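Endstead Residential Services
Home | Residents | Shared kitchens | How-to guides | Forms | Contact

Print this page | E-mail this page

Clearing the Table and Washing Up in a Shared Kitchen

This guide sets out the procedure for clearing a communal table, preparing dishes for the sink and leaving the counter fit for the next household. It applies to all shared kitchens in Endstead buildings and replaces the laminated card issued in February. Residents who have completed their kitchen orientation may go directly to Section 2. 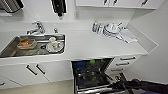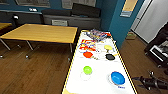
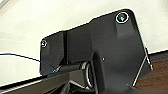

1. Before you begin

Allow 40 minutes for a full clearing after a shared meal. A household clearing only its own dishes will normally need much less time, but should follow the same order of work.

You will need:

- dish soap
- a dishcloth and a soft nylon brush
- a plastic or silicone scraper
- two clean, dry tea towels
- a lidded container for leftovers
- the green bin caddy kept under the counter

Check that the drying area has been cleared before any washing starts. Clean dishes left by an earlier group should be put away first, even where they belong to another household. Wash your hands before handling them.

2. Clearing the table

Work from the far end of the table toward the end nearest the sink. Remove items in the following order.

Food that will be kept. Transfer it to a lidded container, label it with your unit number and the day, and refrigerate it. Perishable food that has been out for more than two hours is to be discarded. Whole fruit and vegetables may be returned to the bowl or the crisper.

Packets and sachets. Close any opened packet with a clip and return it to your household's shelf. Empty packaging should be sorted according to the chart on the inside of the cupboard door. Soft plastics are not accepted in the blue box.

Scraps. Gather small pieces of food by hand or with the scraper and place them in the green bin caddy. Do not sweep them onto the floor for later collection. Stems, peelings and paper napkins may all go in the caddy - produce stickers may not.

Bowls, cups and plates. Carry these last. Cups may be carried on a plate if the load is level and no more than two are carried at once. Bowls of different sizes should be nested only after they have been scraped, as food trapped between them is difficult to remove once it has dried.

Cloths, net bags and other soft items should be taken off the table and shaken out over the bin. Kitchen linens go in the laundry hamper. Personal belongings are to be returned to their owner or placed in the Bevuveo tote on the hall shelf, which is emptied at the end of each month.

When the table is bare, wipe it along its full length with a damp cloth, then dry it. White tabletops stain readily. Turmeric, beet and tomato should be treated at once with a paste of baking soda and water, left for five minutes and wiped away without scrubbing. Pay particular attention to the edging, where crumbs collect against the trim.

3. Preparing baking dishes

Glass baking dishes require more time than other items and should be started first. Let the dish cool completely on a heat-proof mat. Hot glass must not be placed in a cold sink or filled with cold water, as it may shatter.

Once the dish has cooled:

a. Scrape out loose residue with the plastic scraper. Metal scrapers and steel wool scratch glass and are not to be used.
b. Cover the base with warm water and add a small amount of dish soap.
c. Leave to soak for 15 minutes. Heavy residue may need a second soak in fresh water.
d. Loosen what remains with the nylon brush, beginning at the corners.

A dish may soak in the sink only while a member of the household remains in the kitchen. Dishes left overnight are the most frequent cause of complaint between households. In the last survey of Endstead kitchens, 59 of 100 respondents named them as their chief concern.

4. Washing order

Where the sink has a single basin, stack nothing on top of glass. Set plates and cups to one side of the baking dish, and remove them before filling the basin. Wash in this order, changing the water whenever it becomes greasy:

Glasses and cups
Cutlery
Plates and bowls
Serving dishes
Baking dishes and pans

Water should be as warm as the hands can comfortably stand, at around 42 degrees. Gloves are recommended for residents with sensitive skin. Rinse each item under the tap and check the underside of plates, where soap and grease are often missed.

Sharp knives are washed singly and dried immediately. They must never be left under suds.

5. Drying and putting away

Air drying is preferred. Where the counter is used, lay a clean towel flat and place cups and bowls upside down with a space between them. Plates should stand on edge in a rack if one is available. Stacking wet plates holds moisture between them and leaves marks on the glaze.

Dry cutlery by hand and return it to the drawer with the handles facing outward. Stacked dishes should be moved to the cupboard the same evening. The counter is a preparation surface and is not to be used for storage.

6. Finishing the sink and counter

Empty the strainer into the green bin caddy. Rinse the basin, wash it with a few drops of dish soap and wipe in the direction of the grain if it is brushed steel. Chrome taps should be polished with a dry cloth to prevent water spots.

Wipe the counter from the wall forward, lifting the soap bottle and any other containers to clean beneath them. Hang damp towels fully open on the rail. Towels left folded on the counter will sour.

Replacement brushes and scrapers may be requested through the Ondex form, available under Forms. Kindly allow three working days.

Last revised 4/5/20

Contact Endstead Residential Services | Copyright Endstead Residential Services. All rights reserved. | Back to top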